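Dish Duty, Measured

The staff kitchen at Skirnell feeds almost 40 people a day, and since June its dishwashing has been the subject of an automation trial. The system, called Marko, is meant to take over sorting and racking. Amparo Sarmiento runs the kitchen and still does most of that work.

For now the people supply the motion. Each shift, a worker handles crockery with a hand-held gripper, and the recordings go to Rodrigo Campos, who trains the arm's control software. He has accepted 398 of 500 recordings. Most of the rejects were dropped grips — the blue pads closed on a rim and slid.

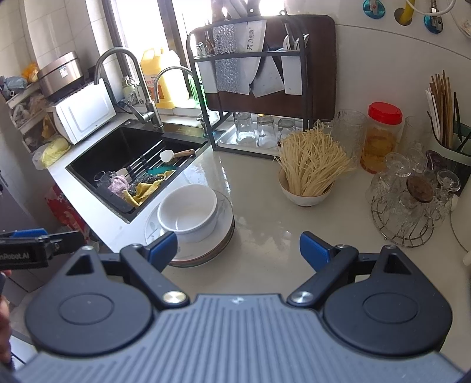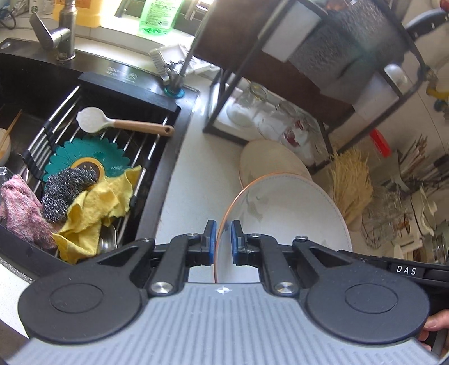

Plates, bowls and a crowded counter

What changes

Sarmiento's shift is now 3 tasks: cooking, washing and recording. Recording is paid at the same rate and is slower than washing by hand. She has asked for a shorter session, as the trigger tires her wrist.

Campos wants the counter left as it is. A cleared counter gives cleaner data, he says, but the arm will have to work beside jars and chopsticks.

The company has promised no cut in kitchen hours through the trial. Terms after that are still being negotiated — Myfanwy Dafis represents the staff, and the next meeting is in August 2026.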